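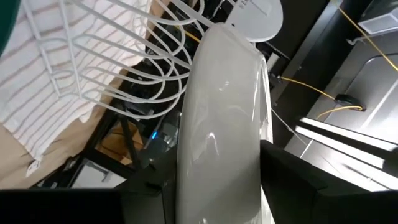

3.2 Dish racks and what goes under them

Racks came up in nearly every kitchen we coded. The first draft of the coding sheet had one line for "drying area" and that was a mistake, we split it after the pilot in March. The final sheet has three: the rack itself, the layer underneath, and whatever gets parked next to it. The photo at the head of this section is labeled Figure 4 in the text.

Wire racks with looped rods were coded WL, flat-bar racks FB, everything else O. Figure 4 is a WL case, white wire, the loops overlapping. Coders agreed on WL almost always. They agreed much less on the layer underneath. Some households put down a molded tray, some a folded towel, some nothing. In Figure 4 there is a striped cloth under the rack, white and pale brown, and we coded it as textile layer (T). We did not try to separate dish towels from hand towels. Jolien Kuipers argued for separate codes early on and we tried it for one batch — the two coders split on most of the striped ones, so it was dropped.

Total photos coded for this section: 1745. Of these, 769 had a textile layer of some kind. 13 were set aside with no code for the layer because neither coder would commit. The rest are tray, bare surface, or paper.

Textile layers and tags. A small thing but it kept coming up. A cloth laid flat as a work layer often has its tag showing, as in Figure 4 where a small white tag sits near one edge. In the interviews people said they fold the tag under when company is coming and otherwise dont bother. We added a yes/no for visible tag late in the process, so it only covers the last 900 photos and should be read with that in mind. No test was run on it.

Things parked next to the rack. This was the messiest code by far. The area beside a rack seems to pull in objects that have nothing to do with drying: boxes, lids, mail, chargers. We used "neighbor object" for anything within an arm's length of the rack that was not clearly dishware. Cardboard was the most common material in the Prerkel kitchens and second in the Khumalo building, after plastic. Figure 4 has a cardboard box near the rack and a device with a small blue light. Both count as neighbor objects. The big glossy white piece in front was harder. One coder had it as a cover or panel, the other as kitchen plastic, type unknown. Resolved as "plastic, large, unassigned" (PLU). Same for the rounded white shape behind it, which looks like a disc or a lid; the marking on it is too faint to help. We let PLU stand as a code even though reviewers of the earlier report did not like it. Forcing these into "lid" would of made the lid counts look better than they are.

Surface. Coded by color only, after the wood/laminate/cardboard distinction turned out to be unreliable from photos. Figure 4 is "beige." Light surfaces were the majority at both sites. Metal surfaces went into a separate column, and where the metal could be the side of an appliance, as on the right in Figure 4, coders wrote "metal, poss. appliance" and moved on.

What households said. Short version: the rack is meant to be temporary and is not. Several people described putting it away after every meal, then in the follow-up visit said it had been out all week. The cloth gets changed more often than the rack gets moved. At Khumalo, where counters are short, two households kept the rack over one half of the sink and used the towel as the overflow spot for pans and lids. At Prerkel it was the other way round, towel first, rack only for plates.

Coding was done in the Triltico sheet, with disagreements exported weekly and talked through by phone. Codes as given here are the version frozen 21/04/2026. Agreement figures for T, WL and PLU are in the appendix — PLU is the lowest, as expected. The Flukbridge kitchens were coded under the older sheet and are left out of this section; see 3.4 for how they were handeled.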